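Subject: Re: [nimdale-offgrid] cabin power over the winter, what do I leave on
Date: August 2023

Hi all – quick one before I head out, sorry for the fragments.

> We close up the place near Ondumwood at the end of September and
> won't be back until spring. Last year I left everything plugged in
> and came back to a dead battery bank. Panels were under snow for
> who knows how long. Should I be pulling the main disconnect, or
> just switching off the inverter? And does it matter if the chargers
> and whatnot stay in the wall? My neighbor says they draw nothing.
> Also the freezer. We would like to leave the freezer on if we can.

OK, taking these out of order.

Freezer first. No. I know, everybody wants to leave the freezer. We tried it two winters in a row and the second one cost us a bank. Empty it, prop the door open with a rolled up towel, done. Box of baking soda in there if it smells.

Inverter. Switch it off at the unit, not from the remote panel. On ours (older Gosselin, the gray one with the loud fan) the remote only puts it in search mode and it keeps waking up to look for a load. Any little thing in an outlet will keep it awake all night long. I ran that way for most of a season before I read the manual properly. Page 9 if you have the same booklet, small print under the wiring diagram.

Your neighbor is sort of right about the chargers and sort of wrong. The draw from one is tiny. What it does to the inverter is the problem, see above. I go round every outlet before we lock up and pull the lot. Phone chargers, the radio, the thing for the cordless drill, the doorbell transformer if you're silly enough to have one at a cabin. They all go in a shoebox on the kitchen shelf so I can find them in spring.

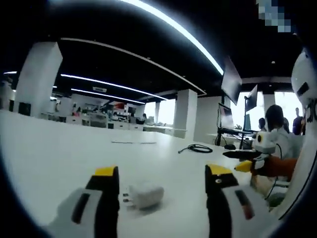 Do I need to disconnect the panels too if the inverter is off?

Leave the panels connected to the charge controller and the controller connected to the batteries. The bank wants that little bit of top up whenever the sun gets through, and a full battery stands the cold far better than a flat one. What you want gone is everything on the other side, so open the DC disconnect going to the inverter and leave the solar side closed. Label both handles with tape. I have pulled the wrong one in the dark, more then once.

Snow on the panels. Tilt them as steep as the rack will go before you leave. Ours are at the winter setting by the time we close up and mostly they shed on there own. The roof mounted pair over the porch doesn't and I've given up on it, those just sit there till March. If you have someone in Nimdale who goes up for the mail now and then, ask them to take a soft broom to the bottom row. Not a metal rake!! Somebody on this list did that a few years back and we all saw the pictures.

Batteries, if they are flooded lead acid: water them, then give them a full equalize a week before you go, then check the water again. Clean the terminals while you're in there. If they are lithium, ignore all that and look up what the maker says about cold charging, I don't have them and don't want to guess.

For what it's worth, my numbers. The meter on our controller keeps a running total and last winter it read 1,350 watt hours out for the whole time we were away, nearly all of it the controller itself plus the little propane alarm. Winter before that, 1,103. So once the inverter is really off there's hardly anything going. That was with 2 batteries in the bank and they both came up fine in spring.

Propane alarm stays on, by the way. It's wired straight to the bank through its own fuse. If yours is a plug in type think about that before you kill the inverter. Or shut the gas off at the tank, which you should be doing anyhow.

Few other bits – drain the pump, take the fuse out of the pump circuit so it can't run dry if someone turns things on without thinking. Write down the resting voltage the morning you leave and stick it on the door of the battery box. Mouse proof the vent. Steel wool works, foam does not, they eat it.

The hardware place in Rernport has the right size fuses again but only on the back wall, not with the auto ones. Going Saturday if anybody wants some picked up, email me off list.

Will try and scan the wiring page from the manual when I'm back, the printer is playing up.

– sent from the truck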